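Kemerer Lace Pattern Survey
Progress report, second period, through May

Where we are

Quick version first. Cataloging is done for the Tavero boxes, nearly done for Krawczyk. Sampler book is behind. Money is fine. Details below, sorry for the choppy notes, writing this between scanning sessions.

Pieces cataloged to date: 1,864. That covers bobbin lace edgings, insertions, collars, and the loose prickings that came in with them. Target for the whole grant is 2,129, so 265 to go, nearly all of them in the Krawczyk lot.

Tavero boxes

All finished. Every piece has a number, a measured width, a thread count where the thread could be counted, and a scan of front and back. Mostly torchon, as we thought from the first look, but a good run of tape lace at the bottom of the last box that the old inventory had down as crochet. Fixed in the new listing. Old number kept in the notes column so anyone working from the earlier list can still find things.

A lot of the prickings are on stiff card that has gone brittle. We stopped pinning through them. Tracing onto new card now, by hand, slower but the holes stay where they were. Where a pricking and a finished edging clearly go together we gave them the same number with a letter after.

Krawczyk lot

Bigger mess than expected. Lengths rolled together on the same tube, different makers probably, no labels. Each tube gets unrolled, pressed flat under glass overnight, then sorted. Can't be rushed. The sewing-on thread is still in some of the edgings and we are leaving it in, it helps with dating. 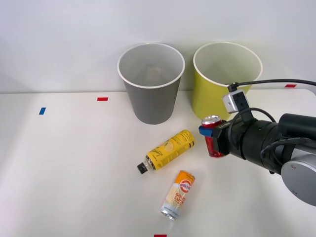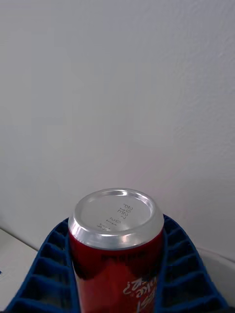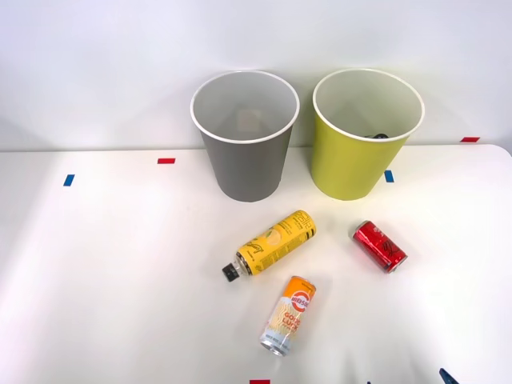
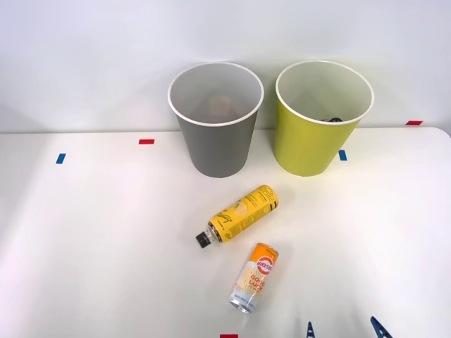

Posted by the Kemerer survey desk
Filed under: Reports, Lace

Sampler book

Behind. The plan was to have all the working diagrams drawn by now. The ones for the grounds are done and so are the plain edgings. Corners are not. Corners were always going to be the hard part, most of the old edgings were just gathered at the turn and stitched down, so there is no worked corner to copy and we have to draft one that fits the pattern. Then somebody has to make it up in thread to see if it lies flat. The first 2 drafts of the fan corner puckered. The third one lies well enough and will go in.

We also changed the diagram colors. Black for cloth stitch and gray for half stitch was too hard to read once printed small. Now it's red and green, with a plain letter key for anyone who can't tell those apart. Means redoing the early pages, which is where most of the lost time went.

Thread

The linen we specified from Woteck came in thicker than the sample card. Not a bad thread, just wrong for the fine patterns, the picots turned into lumps. We kept it for the coarser torchon and reordered a finer weight. The second order matched. Every sample in the book will now say which weight it was worked in, should have done that from the start.

Teaching sessions

Three held this period. Winding bobbins and cloth stitch, then half stitch and twists, then a simple fan edging. Everyone took a pricking home. The fan edging was too much for one afternoon and most people left it on the pillow half made. Next round we will split it over two afternoons and start with a narrower pattern, six pairs at most.

Handout needs rewriting too. It says "cross, twist" in one place and "twist, cross" in another for the same stitch. Caught by a beginner, naturaly.

Budget

Within the lines as approved. Thread is over because of the reorder, card and pins are under, and the one covers the other. No change to the total asked for. Scanner repair came out of the equipment line and there is still room there.

Next period

- last of the Krawczyk tubes unrolled and numbered
- corner diagrams finished, then test pieces
- old listing and new listing checked against each other, line by line
- handout rewritten before the next sessions
- decide on paper for the book, matte if the price holds

One question for you. The grant letter says the listing should go out with the book. We would like to put the Tavero part online now, on its own, and add Krawczyk when its ready. People are already asking for it and the records won't change much. Can you let us know if thats allowed under the current terms, or if we need to send in the change form first?

Receipts and the full piece list are attached separately.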